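Coupe plate

A coupe plate (my gran just called hers "the dippy ones") is a round, shallow plate with no flat border, only a slight curve up at the rim. I've been writing up crockery for the Favetthorpe kitchen pages for ages and it's still the entry I get the most letters about, mainly because people can't agree where a plate stops and a bowl starts!

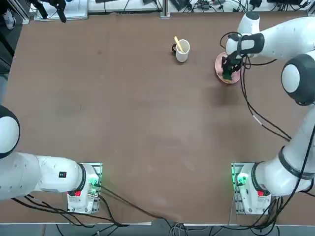
Pink plate, with a white mug and yellow spoon.

Plate or bowl?

I go by depth. The old Anov catalogue calls anything deeper than two fingers a bowl, while Ševčík sold the very same shape as a "supper dish" (very grand). In Plerkton you'll hear "saucer-bowl", though I've never seen it written down on a box. Pink was a popular colour for nurseries and picnics, and it does cheer up a brown table.

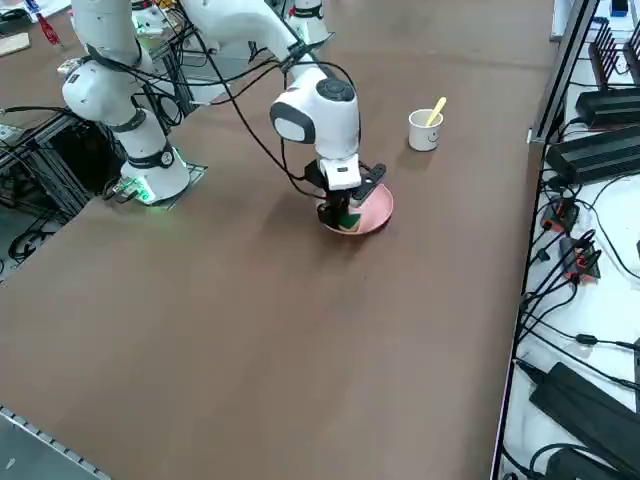
Can a shallow dish be used for soup?
A thick soup is fine if you only half fill it, but anything thin will slop over the side when you carry it.

At the table

Small bits suit it best – a few grapes, a biscuit, a slice of something with crumbs. A mug usually goes beside it, to the left or right as you like, and the spoon can live in the mug until it's wanted. I wash mine by hand and stack them with a bit of kitchen roll between, and I've got more than 200 pieces of crockery in the house, so believe me, I've had practice.

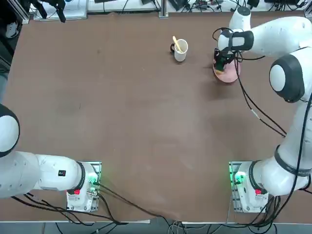
See also

Side plate
Pasta bowl
Mug
Saucer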